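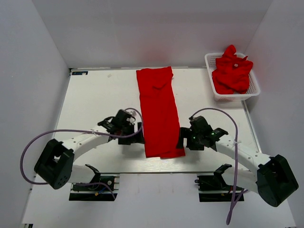
Figure 1. Red cloth folded to a long strip, second garment in the basket.

Folding Without an Ironing Board: What Happens to a T-Shirt Between the Dryer and the Drawer

Project report, Household Materials elective
Group 4: Thenmozhi Arumugam, Aravind Kamath, Indira Chowdary
Supervisor: Shobha Thevar
Submitted Sunday, October 20, 2019

1. Why we did this

Our group had wanted to do bridges. Bridges were taken. What was left on the sign-up sheet was "soft goods, storage of," and Aravind signed us up while the rest of us were still at lunch.

The question we settled on was small enough to finish: if you fold a piece of knit cotton lengthwise first, does it take up less room and come out with fewer creases than if you fold it crosswise first? Everyone in the group already had an opinion. Indira's mother folds lengthwise. Thenmozhi's grandmother folds crosswise and considers the other way a sign of poor upbringing. Aravind does not fold.

2. Materials

We bought a pack of cotton knit shirts at the Farevdale market and washed them all together before starting, to get the factory stiffness out. We also tested a few flat pieces of the same sort of fabric, cut square, so that sleeves would not get the blame for everything. The drawer came out of an old Desberg dresser and has a front that falls off if you look at it.

3. Method

We did 70 folds in all, half starting lengthwise and half starting crosswise. Each piece was shaken out once, laid flat, smoothed with the palm of the hand and folded. Smoothing was limited to two passes. This rule was added after the first afternoon, when Indira was found to be giving her side six or seven passes and calling it "just tidying."

Each folded piece then went under a 30 minute rest with a hardcover atlas on top. Afterward we opened it and scored the creases from 0 (you would wear it to an interview) to 5 (you would wear it to paint a fence). Two people scored without talking. When they disagreed by more than one point, the third person broke the tie, usually with a sigh.

Between folds, pieces went into a basket in no particular order. We had planned to stack them, but decided a crumpled start was closer to real life, where laundry sits in the basket until the basket is needed for more laundry.

4. Results

Lengthwise folding won on creases, by a little. Most of those creases ran up and down the shirt, where they pass for something done on purpose. Crosswise folding put a line straight across the stomach, and our scorers were hard on it.

For drawer space there was no difference worth reporting. A shirt is the same amount of shirt either way. We did measure one full drawer at 3,728 cubic centimeters of folded cotton, and we include the number mainly because it took an entire evening to get.

The long strip stage was where most of the trouble started. If the top end had a loose flap bunched in it, the bunch survived every later fold and came out the other side as a crease with a score of 3 or worse. Squaring the near end is easy because you are standing over it. The far end gets whatever attention is left.
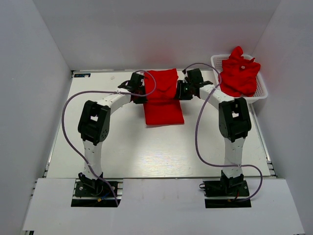

Figure 2. The red cloth near the back of the table, a gripper at either side.

Corners were the other weak point. A corner left sticking out past the edge at the strip stage was still sticking out in the finished packet nearly every time. We had a theory that it would tuck itself in. It did not tuck itself in.

5. Problems

The atlas was borrowed back by its owner, Jagadeesh Iyengar, partway through, and replaced with two Plondau phone directories. These were heavier. We repeated the affected folds, with bad grace.

The scorers got stricter as the week went on. Thenmozhi's average crept up by most of a point, and she defends every one of them. Next time we would mix old and new pieces into each session to catch this.

Strong colors showed creases more clearly to some of us and less clearly to others, so we should probably have stuck to one color under one lamp.

6. What we would do next

Sleeves. We avoided them as much as we could and it shows. We would also like to try towels, which Ms. Thevar says are a different subject altogether, and fitted sheets, which she has asked us not to attempt for credit.

Our score sheets are in the blue binder on the shelf in room 356. The shirts have been divided among the group. Aravind's are on a chair.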